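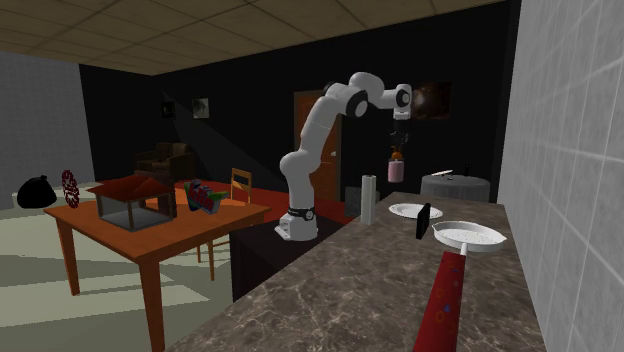
Kitchen cell, arm on cabinet: grip keeps losing small stuff, what do I touch first

Binano Forums > Simulation > Cell setup and upkeep

Hok-lam Hsiao
August 25, 2025

Ok so I inherited the kitchen cell in Vulance. Franka on the dark cabinet, wooden table one side, marble counter on the other. Person who built it has moved teams and left a config and not much else.

Problem is the grip. Big stuff fine. Small stuff with lids, the pink jar especially, creeps down the fingers during the lift and sometimes just goes. Ran the overnight batch, 2939 episodes, 422 of them flagged as drops. Way too many for a pick this easy.

What I have now
- physics at 1000 Hz
- gripper through the Akl plugin, force mode
- objects all from the Cumola kitchen pack, stock
- base bolted (fixed joint) to the cabinet top

Already tried more finger force. Jar starts buzzing in the grip and then shoots off sideways. Tried less. Slides. Tried friction way up on the jar, no real change?? which makes me think I'm editing the wrong material.

Don't want to rebuild the whole cell. Where would you start

Aarne Saarela

Collision shapes. Always collision shapes. Turn on the collision view and look at the jar before you touch one more gain.

Stock Cumola jars come in as one convex hull, lid and body together. If the lid is wider than the body then the hull is a cone-ish thing and your fingers are closing on a slope. Of course it slides down.

Rogelio Cruzado

Disagree, at least on order. Friction change doing nothing is the clue. In Vulance the pair friction is set by a combine mode and Akl ships its finger pads with "min". So you can put the jar at whatever you like and the pad still wins. Check the pad material first, takes a minute. Then go hunting hulls.

Aarne Saarela

Minute to check, sure. But if the hull is sloped you'll crank pad friction to something silly to hide it, and then the plates stick to the fingers on release. Seen that in two cells now. Somebody ends up adding a wrist shake to get things off.

Rogelio Cruzado

I didn't say crank it. I said look at it.

Hok-lam Hsiao

Both looked at. Pads are on min, yes. And the jar is one hull, yes. So you're both right, great, thanks, very helpful lol

Which one do I fix

Rawan Geagea

Both, but one per run. Don't change the two together or you won't know which did it and in April you'll be back here asking why the strainer flies off.

Order I'd go:

1. Copy the config. Put the copy somewhere with the words DO NOT EDIT in the name.
2. Zero the pad offset. Akl lets fingers have a contact offset and people leave junk in it.
3. Combine mode from min to average. Nothing else. Rerun same seeds.
4. Split the jar, body and lid as separate hulls under one rigid body. Rerun same seeds.
5. Only now touch force.

Same seeds matters. I've watched people compare two random batches and argue for a week.

Hok-lam Hsiao

Ok doing 1 to 3 tonight.

Where is the pad offset? Not in my yaml

Rawan Geagea

Not in yours. It's in the plugin defaults, line 2561 of the big file, I know, I know. Override it in your own yaml under fingers, don't edit theirs. Next update will wipe it.

Tincuța Crăciun

Before all that, is the base right? I had the same creeping and it was the mount. Arm was parented to the cabinet, and the cabinet was dynamic with a huge mass, so it looked solid. It wasn't. Every time the arm went up high and over, the cabinet rocked a hair and the fingers saw it as a tiny vibration. Small objects walked right out.

Make the cabinet static. Or fix the base to world and let the cabinet be decoration.

Aarne Saarela

That's a stretch for a drop rate like this.

Tincuța Crăciun

It was worse than his, and it went away with one checkbox. Costs nothing to look.

Hok-lam Hsiao

Cabinet is dynamic. Mass 1000. I feel a bit sick

Why would anyone do that

Tincuța Crăciun

Because at some point somebody wanted to move the cabinet around by script and forgot to set it back. Guessing. Mine was that way from a demo.

Rogelio Cruzado

Heh. Ok I'd still bet on the pads being most of it. But make it static, no argument.

Hok-lam Hsiao

Update. Cabinet static, offset zeroed, combine mode average. Same seeds. Much better, jar holds on straight lifts. Still goes if the wrist rolls while moving. Haven't split the hull yet.

Also the long reaches are ugly. Elbow goes way up by the ceiling and comes down on the counter from above. Is that normal for this mount height or is my home pose bad?

Rawan Geagea

Bit of both. Base sits up on a cabinet next to the counter so anything close in, the arm has to fold up to get over it. Not wrong. But check your null space target, if it's still factory home then the solver keeps pulling the elbow toward a pose that was chosen for a bench in front of the robot. Give it a home that points at the counter side and another for the table side. Switch by task.

Don't lower the base. Everyone's first idea. Then you lose the far end of the counter and you've moved every recorded pose.

Aarne Saarela

I would lower the base a little, frankly. High elbow means you're near a joint limit on half your picks, and wrist roll near the limit is exactly where he says it still drops.

Rawan Geagea

Then fix the home pose and find out if it's near the limit. Log the joints. Lowering the base throws out all the demos he has.

Aarne Saarela

Fair on the demos. If it was a fresh cell I'd lower it.

Hok-lam Hsiao

No lowering, I have people downstream using these poses and they'd kill me.

Split the jar now. Body hull, lid hull. Holds through the roll. So hull WAS a big part, Aarne gets a point. Home pose also changed to counter side and the elbow is calmer, didn't measure.

Now next thing, the handled stuff. Orange one with the dome body and the long handle. Grips ok but I'm not sure about my approach over the dishes. Plates are overlapping and I don't want the fingers coming down on the rim.

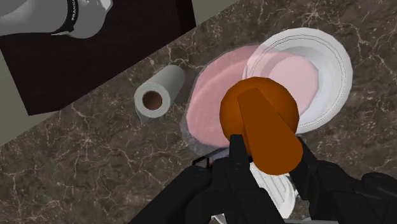

Rogelio Cruzado

Handled objects are their own headache. Check the center of mass, Cumola puts it at the mesh origin, and the mesh origin is wherever the artist left it. If it's off, the thing will pivot in the grip when you accelerate and it'll look like friction again. Recompute from the hulls. There's a button.

For the rims, set an approach height per surface and add the plate stack to it. Don't rely on contact to stop you. By the time Akl reports contact you've already pushed the plate.

Hok-lam Hsiao

The button gave me a center of mass outside the object??

Rogelio Cruzado

One hull around the whole thing, right? Split it first, then press. Handle, body. Same as the jar.

Hok-lam Hsiao

Ah. Yes. ok. Much saner now

Tincuța Crăciun

While you're in there, the plates. Thin objects and a big timestep = fingers tunneling through the rim. At your rate you should be fine, but check that the plates' contact margin isn't bigger than the plate is thick. Mine were hovering over each other and I spent a whole morning on the renderer for no reason.

Also don't trust see-through materials for checking contact by eye. Pink over white looks like it's touching when it isn't. Use the contact view.

Aarne Saarela

Seconded on contact view.

And the paper towel roll, if it's still stock. It's a cylinder with a convex hull so the core is filled in. If any task ever wants a finger inside the core it will not work. And on its side it rolls forever, no rolling friction in the pack. Give it some damping.

Hok-lam Hsiao

It does roll forever! Thought the counter was tilted. Went and checked the counter and everything. Damping added, stays put.

Rawan Geagea

So write all this down somewhere. Put it next to the config, not in a wiki. Whoever gets the cell after you will have the same week you had.

I keep a text file per cell:

cabinet: static, never dynamic
base: fixed to world, height locked, ask before moving
pads: combine average, offset zero, override in own yaml
hulls: jar split, handled split, roll damped
home: counter pose, table pose
seeds: same set for every before/after
after any Akl update: diff the defaults, rerun the seeds

Hok-lam Hsiao

Stealing that. Pasted in as is.

Reran the full batch with the same seeds and the jar is basically off the list. What's left is mostly the strainer pan, it catches on the rim when it comes up at an angle. Different problem I think. Fingers look too far out on the handle.

Aarne Saarela

Convex hull on a pan = solid lid over the hollow. Needs decomposition, do it offline, not at load. And grip closer to the bowl.

Rogelio Cruzado

Closer to the bowl yes. Decomposition only if you're putting things in it. If you just move it around leave the hull, it's cheaper.

Aarne Saarela

He'll be putting things in it by next month. It's a strainer.

Hok-lam Hsiao

...yeah there's a ticket for that already. Doing decomposition. New thread for the pan if it fights me, this one's long enough. Marking solved for the jar.

Tincuța Crăciun

Post the joint logs too when you get them, I want to see the elbow with the new home. Thinking about doing the same swap on mine.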